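# Udard hand-held gripper kit, used on soft goods

**sjadoon**
November 18, 2023

I said in the data collection thread that I'd write up the Udard kit once I had put some hours on it. I've had it for 11 weeks. I paid $169 for it from Kumurholm, which was the open-box price. It came with the gripper, the camera mount, a spare set of pads and a printed sheet with the assembly steps. The camera was not included. The Kumurholm listing does say so, but in the accessories table and not in the main text.

Most of what I record is pick and place with household stuff. For this write-up I stuck to plush toys and other soft things because those are what my last gripper did worst on. You hold the tool, squeeze, move the object, let go. The recordings go into Abdella, and I clean them up there.

Build is good. The arms are stiff and the pins had no play in them out of the box. I did tighten the top screw once, in September, and it has stayed put. The housings are black and pick up dust and lint. I wipe them before recording and otherwise ignore it.

The pads are the best part. They are dark blue, they have some give, and they grip fur without pulling at it. On my old tool a fluffy toy would rotate as soon as you lifted it. With these I can take one by the head or the middle and it stays at the angle I picked it up at.
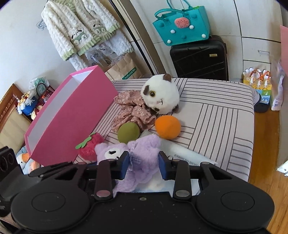
*Pads on either side of the lavender one. Strawberry off to the left, by the pink box.*

Things I don't like:

- The squeeze is heavy. After a long session my hand is tired and my grasps get sloppy.
- The assembly sheet has the left and right arms labeled the wrong way around in one step. Look at the drawing and skip the label.
- The housings are wide. They hide a lot of what is low and close to you in the view.
- Spare pads are only sold with the spare pins. I don't need pins.

I would buy it again at what I paid. At full price I'd have to think.

---

**marlow_k**

Thanks for doing this. What do you mean by wide? I have shelves with narrow bins and I'm trying to work out if I could reach into one.

---

**sjadoon**

I haven't tried narrow bins. Look at the picture, the two round housings take up most of the bottom. The fingers stick out past them, so you can reach into something shallow. Deeper than the fingers and the housings have to fit too. I'd cut a piece of cardboard to the size of your bin opening and check against the drawing on the Kumurholm page before ordering.

---

**yt_fung**

I have the same kit and I don't agree about the pads. They are fine new. Mine went shiny on the inside face after a couple of months and then smooth plastic started sliding out. I do bottles and jars, so maybe fur is easier on them, but people should know they are a wear item. I've been through 6 pads already.

Agree about the sheet. I built mine with the arms swapped and had to take it apart.

---

**sjadoon**

Fair. I've done almost no hard plastic with it. My pads still look matte. Do you clean yours with anything?

---

**yt_fung**

Isopropyl, every session.

---

**gatepost**

That could be your problem. Alcohol dries out a lot of soft rubbers. I use a damp cloth and a bit of dish soap and mine are older than yours.

---

**yt_fung**

Could be. The sheet doesn't say anything about cleaning. I'll switch to soap on the next set and see if they last longer. I'd still want Udard to say what the pads are made of, since I've asked them twice and got the same reply about "high-grip material" both times.

---

**marlow_k**

Has anybody here used the Celel one? It's cheaper, and the listing says it takes the same camera mount.

---

**gatepost**

I had the Celel before this. The squeeze is much lighter, I'll give it that. You can use it all afternoon. The fingers flex sideways though, and on anything with weight the tips stop lining up. I also had to print my own shim to get the mount to sit straight, so "same camera mount" is generous. Sold it on.

---

**tinroof**

I'm still using a Celel and I think that's a bit harsh. The flex is only a problem if you grab things off center. For light stuff it does the job and it is a lot easier on the wrist. I have small hands and I tried a friend's Udard for one session. I couldn't close it fully toward the end. For me that matters more than stiff fingers.

---

**gatepost**

If you're doing light stuff and you always grab on center, sure. I don't always grab on center, and I don't think most people do when they've been at it for an hour.

---

**tinroof**

With a lighter squeeze you wouldn't be so tired after an hour. Anyway, try both if you can.

---

**sjadoon**

I can't compare with the Celel, but I can say something about off-center grabs. I tried some on purpose.
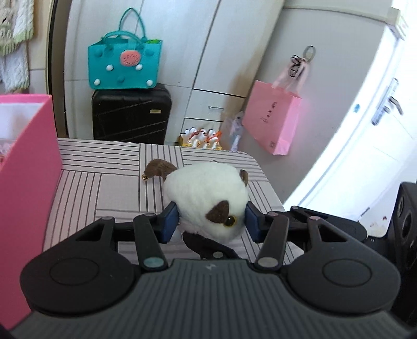
Off-center is where my old gripper lost most of its toys, so I wanted to know how the Udard would do. I took the white one with the brown ears and tried different holds, some across the body and some near the head. The hold I trust least is one like this, with the toy on its side, the left pad against the lower left of it and the right pad up next to the face. The pads aren't pushing on matching spots, so there is a twist in it from the start. I recorded 10 lifts with holds like that and it slipped in one. The bent brown tail or limb has a bit of gold-colored metal at the tip, and I try to keep that away from the pads, as I expect it would mark them.

I did feel it in my wrist by the end, so tinroof has a point there.

---

**tinroof**

One slip is better than I'd get with the Celel on the same toy. I'll admit that.

Does the fur confuse anything downstream? I had a lot of trouble with finger width readings on soft objects. The fingers sink in and the width at the moment of contact doesn't tell you much.

---

**sjadoon**

Yes, same here. I don't use width to mark the start of a grasp on plush. I mark it by hand in Abdella from the video. It's slow. On boxes and other firm things the automatic marks are close enough and I leave them.

---

**yt_fung**

There is a smoothing setting in Abdella that helps with that. It's under the import options, not in the editor, so you have to set it before the file goes in. I have it one step above default for soft things. It still needs a look afterward but I fix far fewer marks than I used to.

---

**sjadoon**

Didn't know that one. I'll re-import a session and try it.

---

**marlow_k**

I did the cardboard thing. The housings won't go in my bins. Fingers alone get a little past the lip and that's it. So the Udard is out for the shelves unless I change the bins.

Question for anyone: is there a longer finger set? I thought I saw one mentioned.

---

**gatepost**

There was one listed at Kumurholm for a while and then it went away. I asked and was told it was waiting on new link bars. That was before summer. I wouldn't plan around it.

---

**yt_fung**

I emailed Udard about the same thing and was told "next revision" with no date. My name is on the list if they do a trial run. You write to support and ask for the long finger list. They sent me a form (it has my name down as Fung Yao-tsung in one box and Yao-tsung Fung in another, so I don't know how well they keep it).

---

**marlow_k**

OK, I'll write to them. Meanwhile I may just pull the bins out and work on the table.

---

**sjadoon**

That's what I'd do. I lay everything out on a striped cloth and it has been fine. One tip if you do get the kit: put a dab of threadlocker on the top screw when you build it. Mine only loosened once, but I noticed it partway through a session and had to throw out the part before it.

I've also written to Kumurholm about selling pads without the pins. If they answer I'll post it.

---

**gatepost**

Ask them about the cleaning too while you're at it.

---

**sjadoon**

Added it to the email. Signed it Saqib Jadoon and linked this thread, so they can read the rest of the complaints themselves.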